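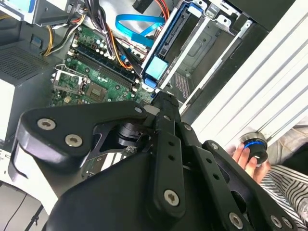 Figure 1. Gripper finger links inside the open case, finger tip at the motherboard.

4. Comparing the Bako and Prurnley grippers

Use the same computer case and arm program for both grippers.

1. Set the controller to hold and mount the gripper.
2. Tighten the finger screws by hand – no power tools.
3. Load the program "case reach" and set the speed to 16.
4. Run 32 approaches and log every contact with the board.

CAUTION: Keep hands away from the fingers while the arm is powered.
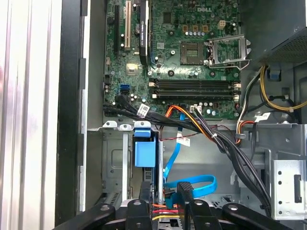
Figure 2. Wrist camera view of the drive bays, with a SATA connector near the gripper.

5. Repeat steps 1 to 4 with the second gripper.

NOTE: Send logs to Danjuma Uzor.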